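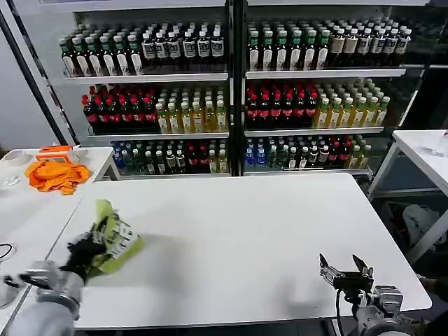 Sponge duty, with the drinks fridge still to go.

I should confess up front that I hate wiping tables. I did it for 2 years at a lunch bar in my twenties, and I can still tell you which corner of a cafe table the tomato sauce ends up in (the one nearest the wall, every time). So when Auður Lauritsen rang and asked if I'd like to come and watch a robot do my old job, I was in the car before she'd finished giving me the address.

Auður runs the test floor at Plirkis, a small outfit that has spent the past few years trying to get a two-armed robot through the sort of work you'd hand a new starter on their first shift. Wipe that down. Face up the fridge. Pop the bin out the back. She doesn't care about backflips. "I want it to be boring," she told me while we hunted for a clean mug. "If customers stop to film it, we've still got work to do."

Let's start with the wiping, then, seeing as that's what I came for. The arm reaches out over a long white table with a yellow-green sponge in its black hand and off it goes. My first thought was, well, that's a robot wiping a table! My second, a minute or so later, was that it was covering the table far more evenly than I ever did. I used to do a big lazy circle in the middle and call it finished. The robot works in strips, each one overlapping the last, like someone mowing a lawn who takes real pride in it.

What it hasn't got is any sense of when to stop. I dribbled some cold tea near one end (with permission, I'm not a monster) and it gave the puddle exactly the same attention as the dry bit beside it. Then it carried on and took a thin film of tea for a walk down the rest of the table. Wai-kit Chou, who writes most of the software for the arms, laughed louder than I did. He says pressure is the hard part. Push too gently and you're only visiting the mess, push too hard and the sponge folds under and the fingers start to skid. He's had it going both ways in the same afternoon.

I asked how long a table takes. The answer was 324 seconds for the long one, best run so far, against a bit under a minute for me. I checked! I borrowed a second sponge and everything, and yes, I missed a spot.

The fridge is the bigger prize. Anyone who's worked a servo or a corner shop knows the job: the front row sells, the back row sulks, and some poor kid has to drag it all forward with the labels facing out. The Plirkis one has glass fronts and shelves of bottled drinks behind them, dark bottles with green caps, dark ones with red caps, pale yellow-green ones with white caps, and a bottom shelf that's more of a mixed bag. To you or me it's a thirty-second read. For a machine it's a nightmare of reflections, with bottles hiding behind other bottles and a door that wants to swing back on your elbow.

The two arms aren't matched, by the way. The left has the hand and the right has a plain metal gripper with two fingers, and I'd assumed the hand would be the star. Not for bottles, said Wai-kit. Two fingers and a straight pull is all you want for a neck, and there's less to go wrong. In their February trial the gripper brought 85 bottles out of 100 to the front of a shelf without knocking a neighbour. Which sounds brilliant until you imagine the other fifteen in a shop at five in the afternoon.

Érica Brito has imagined it. She manages a little grocery called Nogueira, two streets from my place, and she's been offered one on trial. She wasn't rude about it but she wasn't rushing either. "My casual does the fridge, and while he's doing the fridge he's telling Mrs So-and-so where the rice is, and he's noticed the milk's leaking," she said. "Does it notice the milk?" I passed that on to Auður, who wrote it down on the back of her hand.

Not everyone's so cautious. Alcides Vasconcelos looks after the canteens for Lotedero, which packs fruit and runs its kitchens through the night, and he can't get people for the late shift for love nor money. He'd take a slow machine tomorrow. His tables sit idle from midnight to four, so who cares if each one takes an age? I found that pretty hard to argue with. We're so used to comparing these things to a quick human that we forget there are hours when there's no human there at all.

And at home? That's what all my friends asked when I got back, usually while pointing at their own kitchen bench. I'd say not for a good while yet. A test floor has flat tables and bottles that live where they lived yesterday. My bench has a toaster, three permission slips, half a lemon and a cat. Vanderleia Medeiros, who spent a decade cleaning houses before she set up Rernedard, her training business for cleaners, reckons wiping is the easy fifth of the job anyway. The rest is picking things up and deciding where they go - and deciding, quite often, to leave them well alone.

I went back for a second look before filing this on 7/4/19. Wai-kit had changed something in the wrist and was keen for me to try the tea again. It went over the puddle twice this time before moving on, and left a streak about as long as my forearm. He was thrilled. I went and found the second sponge.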